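Tivthorpe Manipulation Group
Minutes of the project meeting, August 28, 2025
Location: Undutton building, second floor

1. Minutes of the last meeting
Approved with one correction. The page count for the thick test paperback should read 200.

2. Book shelving task: method
The group went over the revised method. Each trial is now split into three stages: grasp, transfer to the shelf, and release. An operator labels the stage changes by hand after the session. The earlier version scored only the final position of the book, and it gave us no way to tell a bad grasp from a bad release.

The shelf stays at the back right of the table. Books may start flat at any angle, and flat boards may be left on the table as distractors. Both arms stay mounted at the front.
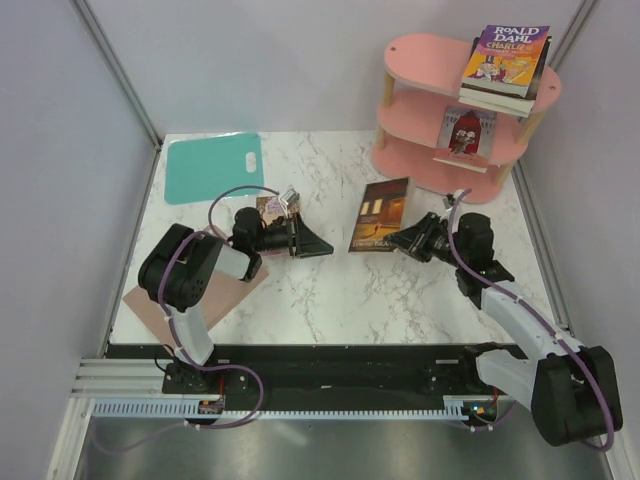 Photo: Tivthorpe Manipulation Group, fixed workspace camera

It was asked whether the pink shelf should be swapped for a plain one. Agreed to keep it until the current set is complete. Changing it now would mean two sets that can't be compared.

3. Results so far
The log holds 1305 labeled trials. Most failures fall in the grasp stage and involve paperbacks. When the fingers close on the pages and miss the cover, the block fans out and the book tends to turn during transfer. Hardcovers fail less often, and mostly at release.

The Verhoeven baseline, which plans from the fixed view only, does worse on paperbacks than our policy with wrist views added. On hardcovers the two are close. The group did not want to claim more than that before the repeat runs are in.

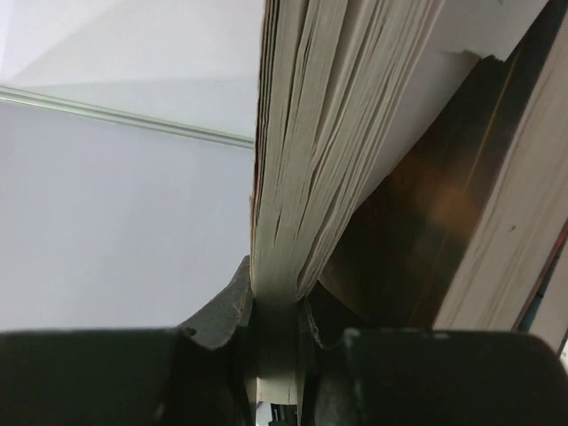

Wrist camera view, gripper closed on the pages of a book.

There was a long discussion of whether a grasp on the pages alone should count as a success if the book reaches the shelf. Decided: yes for the main score, with a separate flag so these trials can be pulled out later.

4. Finger pads
Pad wear is not recorded at present. From the next session the pads will be checked before the first trial and the result entered in the log. Spare pads go in the Uline bins by the door, on the top row.

5. Actions
- Add the page grasp flag to the labeling tool.
- Relabel the May trials using the three stages.
- Run 8 repeats per book with the Verhoeven baseline.
- Draft the results section, paperbacks first.

6. Any other business
The room booking has been extended. The next meeting will cover the repeat runs and the draft.

Comments (3)

gripnotes
Will the May trials be released with the old scores as well as the new labels? We compared against the old ones.

shelf_b
Counting page grasps in the main score seems generous to me. Glad there's a flag at least.

pt_lab2
Do you set the same closing force for paperbacks and hardcovers? Couldn't find it in the minutes.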